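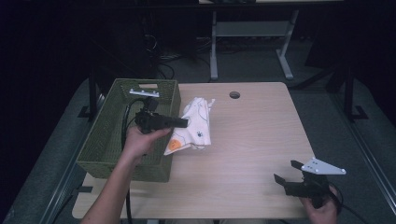 4.2 Effect of form length on list growth

The second study looked at whether the number of fields on a sign-up form changes the rate at which visitors join a mailing list, and whether the contacts gained are of use to the business afterwards. Two small firms took part. Erko sells bookkeeping services to trades businesses, and Sadden runs short courses in workplace safety. Both had an existing list and both sent one newsletter a month before the study began.

Each firm ran 2 versions of its form over 18 weeks. The short version asked for an email address only. The long version asked for 4 items: email address, first name, type of business and the month in which the visitor expected to need the service. Visitors were assigned to a version on first arrival and kept it on later visits, provided they used the same browser. Assignment was handled by Plutgate, the form tool already in place at both firms. Visitors who had cookies turned off were left out of the analysis.

Almost 4,000 visitors saw a form during the study period. As Figure 3 shows, the short version drew more sign-ups at both firms, and the gap was wider at Sadden. The order reversed once sign-ups were followed through to a first enquiry. Contacts who had filled in the long form were more likely to reply to a newsletter or book a call, and they were less likely to unsubscribe after the first mailing.

Figure 3. Sign-ups and first enquiries by form version, Erko and Sadden. Enquiries are counted once per contact.

We read this result with some caution. De Bruijn's model of list quality treats each added field as a cost to the visitor, and predicts that those who remain will be the more committed ones. Our data fit that account, but they also fit a simpler one: the long form told the firm when to make contact, and staff at Erko used the expected month to time their calls. The design does not separate the two. A version that collected the month but withheld it from staff would do so, and was not practical here.

A further limit concerns the offer attached to the form. Sadden changed its free download from a checklist to a sample lesson in July. Both versions carried the new offer from the same hour - the comparison within the firm is therefore unaffected - but totals before and after the change should not be pooled. They are reported separately in the appendix.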